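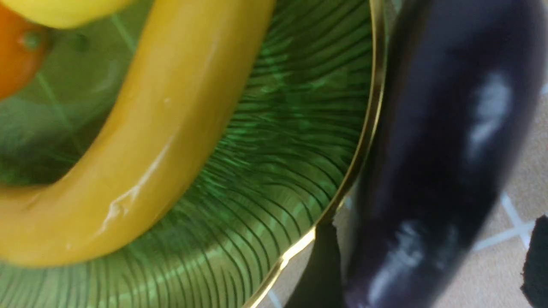

Green glass and fruit: the kitchen pages
Photos and notes by Vilja Hakala

Quick gallery this month, no time for a proper write up. May has been all boxes and paint and I still owe everybody the hallway pictures. So, the green glass. People keep writing in about it after the spring open house, and this is the stuff I put out on tile when I want some color and can't be bothered with flowers.

The glass is from Stelness, the little secondhand place behind the station. Ribbed, green, thin gold rim. Lempi Väisänen found it under a pile of curtains and phoned me from the shop, whispering, as if someone was going to grab it. Paid 10 for the lot. No maker's mark that I can find, and I have looked. If you know it, write.

1. Bowl fruit
Banana, orange, lemon. Nothing fancier. Banana goes in first and the round things sit up against it, otherwise they roll about whenever a door slams. Yellow on green glass, can't go wrong.

Eggplant stays outside, next to the glass. Tried it in with the fruit once and it took over. The purple is so dark it makes the green look lighter, which I like a lot.

Toivo Hämäläinen asked if the ribs are a pain to wash. Yes. Soft brush, warm water, go with the ribs and not across. Keep the gold away from anything scratchy and definately out of the dishwasher.

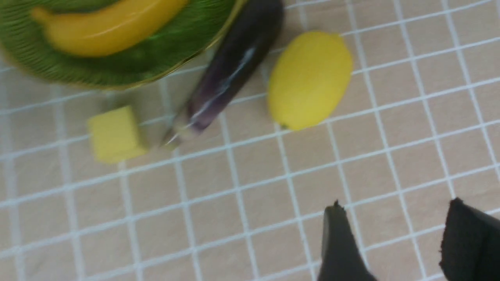
2. Spread out on the tile
Same colors, looser. Banana on the green, eggplant right beside it on a slant, then a lemon on the bare tile with some air around it. Don't line things up. If it looks like a shop shelf, start moving stuff.

The small pale yellow cube: corner filler. I like one square thing in with all the curves, and it picks up the lemon without shouting.

Tile is beige with white lines. Goes with everything, shows every crumb. Ottmar Kohlhase wanted to know about a darker grout for his own place and I'd say try a small patch first, mine looked gloomy in the test corner and I went back to white. White needs a scrub every 2 weeks or so in my house, more in jam season.

Few odds and ends from the mail:

Where to put lemons. Anywhere. A lemon by itself on tile looks fine, two look like you forgot something.

Shiny eggplant. Wipe with a dry cloth, that's all. No oil please, it gets on the tile.

Does the gold wear off. A bit, on the pieces that get stacked. Put a paper napkin between.

Other colors. Lempi has seen amber with the same sort of ribs, priced silly. Mahmoud Salem says there is a blue, but he says that about everything.

Comments are closed on the old kitchen page, it got up to 284 and wouldnt load on my phone any more. Use the form instead. I read in the evenings, usually after nine, and answer when the paint is dry.

Next gallery: hallway, finally. Hooks, bench, the boot tray saga.

Back to all galleries
Kitchen / Hallway / Porch / Garden shed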